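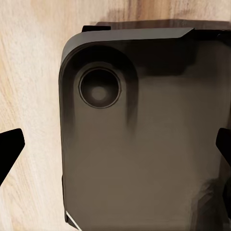
According to Theda Brinkmann, the grain of a board is the first thing to be read and the last thing to be forgotten, and any account of wood that begins with colour begins in the wrong place. Her view is widely repeated in teaching on the subject, although Lalit Sandhu has argued that colour and grain cannot be separated in pale timbers, where the one is often visible only through the other.

Wood grain

Wood grain is the direction, arrangement and appearance of the fibres in a piece of timber. The word is used in several senses. In the strict sense it refers to the alignment of the fibres along the length of the trunk. In everyday speech it also covers the pattern seen on a cut surface, for which the term figure is preferred in technical writing. Texture, a third term, describes the size of the cells and how evenly they are spread.

Formation

In regions with marked seasons a tree adds one layer of wood in most years. Wood laid down early in the growing season has larger cells with thin walls, while later wood is denser and usually darker. The contrast between the two produces the lines seen on a sawn board. In many tropical species growth is more even and the lines may be faint or missing.

Types

Straight grain runs parallel to the length of the trunk. Spiral grain winds around it, and interlocked grain changes the direction of its spiral from one set of layers to the next. Wavy grain bends in regular curves. Cross grain is a general name for fibres that do not follow the long edge of the board, whether through growth or through sawing.

Effect of sawing

A plain-sawn board is cut so that the growth rings meet its face at a low angle, giving broad arches and ovals. A quarter-sawn board is cut close to a right angle to the rings and shows narrow, near-parallel lines. Quarter-sawn timber moves less across its width as the air becomes damp or dry, but more of the log is wasted in cutting it.

Working properties

Planing against the grain tends to lift and tear the fibres. End grain takes up stain and glue more readily than face grain and makes a weaker glued joint. Timber splits most easily along the grain, a property long used in making shingles and barrel staves.

Collections

The Jarbridge collection holds 1,037 labelled samples, of which 207 are quarter-sawn. It was arranged by Inger Lund according to type of grain. A later catalogue by Gönül Bozkurt regrouped the samples by species and added notes on 7 boards whose origin remains uncertain.

See also: Figure (wood); Growth ring; Sapwood; Veneer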